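Appiah Guest House – Room Safety and Housekeeping Inspection
Sheet 3 of 4: Bedroom, linen and laundry handling
Room: Family room, upper floor
Inspection date: 27/03/2022
Inspected by: Etornam Mahama
Accompanied by: Kofi Agbenyega (housekeeping)
Copy to: Abena Agyeman (manager)
Form ref: 2655

Ratings: S = satisfactory. A = attention needed. U = unsatisfactory, room to be held until corrected. N/A = not applicable.

1. Access and escape

1.1 Door opens fully and latches without force: S
1.2 Route from bed to door clear of bags, baskets and cords: A
Comment: Laundry basket found behind the door. Door opened to three quarters only. Basket moved during the visit. Storage position to be agreed with housekeeping.
1.3 Escape plan on back of door, legible, correct room marked: S
1.4 Window opens and restrictor holds: S
Comment: Restrictor screws tightened after the last visit. No movement now.

2. Electrical and heating

2.1 Bedside lamps, cords and plugs undamaged: A
Comment: Left lamp cord pinched between bed leg and wall. No damage to the outer cover. Bed to be pulled forward and cord rerouted.
2.2 Heater clearance of 500 mm to bedding and curtains: S
Comment: Measured at the nearest corner of the bed with the cover hanging down. Measure again if the bed is moved under 2.1.
2.3 No textiles drying on or over the heater: S
2.4 Smoke alarm sounds on test button: S
Comment: Stulitz unit, battery type. Replacement battery scheduled for April.
2.5 Outlet covers fitted at child height: S

3. Bed and mattress

3.1 Bed frame stable, no exposed fasteners or splinters: S
3.2 Slats complete and seated: A
Comment: One slat out of its holder at the foot end. Reseated by K. Agbenyega. The holder is worn and will let go again. Order replacement from Flidow.
3.3 Mattress free of tears, stains and signs of insects: S
Comment: Seams and labels checked on both sides.
3.4 Mattress protector fitted and flat: S
3.5 Care labels present on blankets and throws: A
Comment: Label missing on one spare throw. Throw withdrawn until the fiber content is known.

4. Laundry sorting and folding

4.1 Soiled and clean items kept apart: S
4.2 Sorting surface clean before use: S
Comment: Staff sort on the bed in this room. Acceptable with a blanket or cover over the bed linen, provided the cover goes to the wash afterward.
4.3 Pockets and folds checked for pins, coins, lighters and batteries: A
Comment: Check is done but not recorded. Add a column to the laundry log.
4.4 Knitwear separated from towels and sheets: S
Comment: Ribbed and loose knits catch on zippers and hooks. Keep them in their own pile and lift from underneath with both hands, not by the cuff or neckline.
4.5 Knitwear folded flat, not hung: A
Comment: Two cardigans on wire hangers in the closet. Shoulders already stretched. Removed and folded.

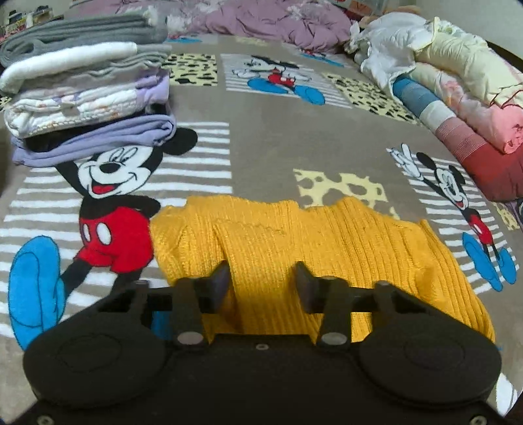 Can a knit garment be left folded on a fleece blanket between sorting and storage?
For a short time, if both are clean and fully dry. Fleece sheds lint onto open ribbing, so shake out the knit and refold it before it goes on the shelf.

4.6 Folded stacks stable on the shelf, heavy items lowest: S
4.7 Baskets free of broken edges and loose wire: U
Comment: Handle of the Drokard basket cracked through, sharp edge exposed. Basket taken out of use and tagged.

5. Laundry products

5.1 Detergent stored closed and out of reach of children: S
5.2 Original labels on all containers: A
Comment: Stain remover decanted into an unlabeled spray bottle. Emptied and discarded.

6. Actions

Reroute lamp cord, repeat heater clearance measurement – K. Agbenyega
Order slat holder – Norbert Jakab
Add pocket check column to laundry log – A. Agyeman
Replace cracked basket – Kwaku Ackah

Room status: released for use. The item rated U was removed at the time of inspection. Items rated A to be closed before the next round in April.

Signed: E. Mahama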